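Malimwood House: the ground floor workrooms
Gallery

Home > Buildings > Malimwood House > Gallery

Page updated April 17, 2025

The ground floor workrooms at Malimwood House reopened to staff and visiting groups in February, following the renewal of the floors, lighting and storage. This gallery records the rooms in the order in which a visitor would reach them from the Cendgate entrance. Notes were prepared by Delyth Hughes, with additional information on materials from Gwion Gough of the Estates Office.

Visitors are asked to read the notes on floor care before bringing equipment into any of the rooms. Copies are held at reception.

Entrance passage
The former matting has been taken up and the threshold lowered, giving level access from the street door. The wall on the left was repainted in the same grey as the stairwell.

Maddocks Room
The largest of the workrooms, with places for 91 people when seated in rows. The folding partition has been retained and rehung on a new track. Chairs are stored in the recess behind it and should be returned there at the end of each booking.

Maddocks Room, window side
Blinds have been fitted to all windows. The sills were repaired by the joiners and may not be used as shelves.

Cupboard passage
Shelving on both sides, adjusted to take the standard storage boxes. Labels face the passage. Keys are issued by Beca Watkins and must be signed for.

Small workroom
Formerly the print store. The old lino had lifted along the outer wall and was removed in full, together with the board beneath it. The room is booked by the half day, and users clear their own tables - cleaning staff do not move equipment left in place.

Small workroom, floor
The floor is laid in two surfaces, with white in the working area. Pale floors show small debris readily, and threads, wire ends and clippings should be picked up by hand before the floor is swept.

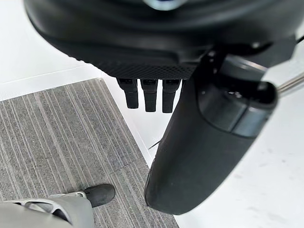

The white surface is to be cleaned with a soft broom and a damp mop only. Abrasive pads, wax and solvent cleaners are not permitted on it. Heavy items should be lifted and never dragged, and any scratch or stain reported to the Estates Office on the day it is noticed. The two surfaces need different cleaners, which are kept on separate shelves in the cupboard passage.

Small workroom, door
A new closer has been fitted. The door may be held open during deliveries by means of the floor catch, but not with furniture.

Rear lobby
Coat hooks and a bench for visiting groups. The notice board is maintained by Hywel Gape, to whom items for display should be sent.

Bookings and enquiries
The workrooms may be booked up to 6 weeks in advance. Enquiries about access and room layouts should be made to Tomos Pumphrey on extension 1449. Requests for larger copies of photographs in this gallery are normally answered within three working days.

Back to Buildings
Next gallery: Malimwood House, first floor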